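Dennis Odera
Thread, weil gefragt wurde wie wir die Herdzelle in Plorbridge am Laufen halten. Ein Arm, ein Elektroherd, ein Haufen Töpfe. Schreib das zwischen zwei Läufen, also Tippfehler bitte selber korrigieren

Dennis Odera
Zählerstand heute früh: 3.521 Greifzyklen seit letztem Umbau. Zählt jedes Schließen der Finger, auch die Fehlgriffe. Jurkis (so heißt unser Protokollskript) schreibt das mit. Umbau war im Juli

Dennis Odera
Fingerpads zuerst. Verschleißteil Nummer eins. Deckelknauf aus Metall ist klein und rund, da rutscht alles was glatt ist. Alle 600 Zyklen abwischen mit Isopropanol, alle 1.000 tauschen. Nicht warten bis man es sieht, dann ist der Deckel schon mal runter

Dennis Odera
Tauschen heißt: Arm in Parkpose, Finger auf, Strom vom Greifer, zwei Schrauben pro Finger, alte Pads ab, Kleberreste weg. Neue andrücken und 10 Minuten in Ruhe lassen. Ja wirklich. Ich hab das einmal abgekürzt und Llewellyn hat mir den Pad am Kesselhenkel wieder gefunden

Dennis Odera
Danach Homing vom Greifer. Immer!! Neue Pads sind dicker als alte, sonst stimmt die Öffnungsweite nicht und er meldet "gegriffen" obwohl da nur Luft ist

Dennis Odera
Handkamera. Sitzt seitlich am Greifer und lockert sich mit der Zeit, bei uns immer dieselbe Schraube, die untere. Mittelfester Schraubenkleber, Strichmarkierung mit Lackstift drüber. Strich versetzt = nachziehen und Kalibrierung neu, keine Diskussion

Dennis Odera
Kalibrierung mach ich auf der Arbeitsplatte neben dem Herd, nicht auf dem Kochfeld. Das weiße Emaille spiegelt wie blöd, Ecken vom Muster werden falsch erkannt. Holz ist gutmütiger. Jalousie vorher einstellen und dann nicht mehr anfassen

Dennis Odera
Apropo Licht: Glasdeckel von oben in der Handkamera ist die Hölle. Man sieht den Rand, den Rest sieht man durch. Belichtung fest einstellen, Automatik aus. Wird trotzdem oft zu hell. Wir nehmen für die Deckelpose die feste Kamera und die Handkamera nur fürs letzte Stück

Dennis Odera
Kabel. Läuft am Arm entlang und macht am Greifer eine Schlaufe. Schlaufe zu kurz → zieht bei gedrehtem Handgelenk. Zu lang → hängt sich irgendwo ein, Topfstiel zum Beispiel. Ich fahr nach jedem Eingriff einmal langsam alle Endlagen vom Handgelenk ab und halt die Hand am Not-Aus

Dennis Odera
Klett statt Kabelbinder btw. Kabelbinder zu fest = Kabelbruch nach ein paar Wochen, Fehlerbild "Kamera weg, Kamera da, Kamera weg". Zwei Tage gesucht

Dennis Odera
Herd selber: steht auf Position, aber Herde wandern. Wer die Ofentür aufmacht zieht ihn ein Stück vor. Spalt zur Arbeitsplatte messen wir links und rechts vor jeder Schicht, passt es nicht, schieben wir zurück und fahren zwei Kontrollpunkte an: Mitte Platte vorne links, Mitte vorne rechts

Dennis Odera
Deswegen bleibt vorne links am Anfang auch leer. Referenz. Bitte keinen Topf draufstellen, Lilach, danke

Dennis Odera
Frage aus den Replies: Greifkraft? Für den Knauf so wenig wie geht ohne dass er rutscht. Wir fangen niedrig an und gehen hoch. Zu viel Kraft drückt den Deckel schräg wenn die Finger nicht mittig stehen, dann verkantet er am Topfrand

Dennis Odera
Noch eine: ja, der Arm muss senkrecht runter. Schräg anfahren sah in der Simulation gut aus, in echt war der blaue Kessel hinten rechts im Weg. Jetzt Anfahrt von oben, kurz stehen bleiben, schließen, kleines Stück heben, Kraft prüfen — erst dann weg

Dennis Odera
Fehler der am längsten gedauert hat: Deckel wurde immer auf derselben Seite zu tief abgelegt. Kamera geprüft, Finger geprüft, Modell geprüft. War das Werkzeuggewicht in der Steuerung, da stand noch der Wert ohne Kamera drin. Ein Feld. Ein einziges Feld

Dennis Odera
Checkliste vor dem Start, so wie sie bei uns an der Tür hängt:
Pads sauber
Lackstrich an der Kamera passt
Kabelschlaufe frei
Spalt am Herd
Kontrollpunkte
Werkzeuggewicht
Not-Aus gedrückt, gelöst, quittiert

Dennis Odera
Bilder, dann muss ich weiter
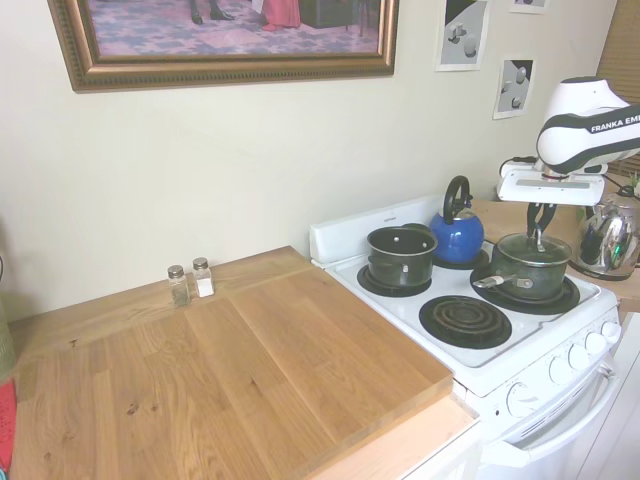
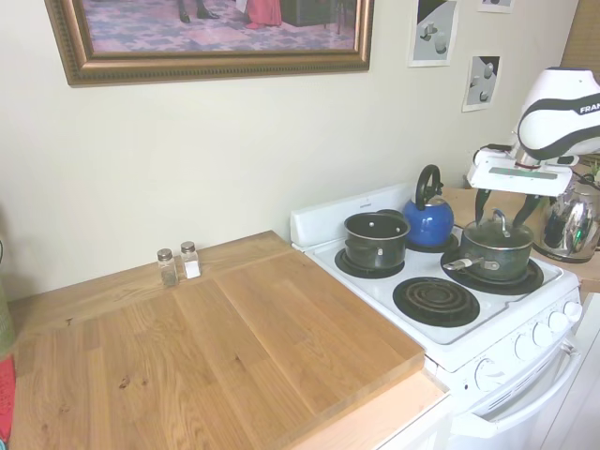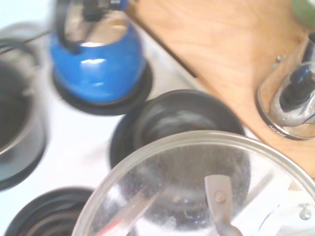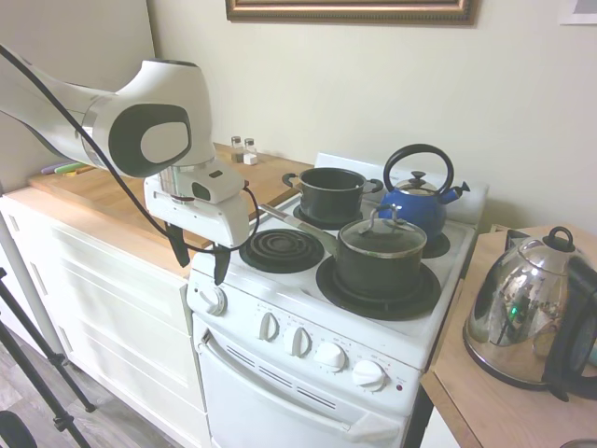 Herdzelle Plorbridge. Bild 1, 2 und 4 feste Kameras, Bild 3 Handkamera mit dem Glasdeckel drunter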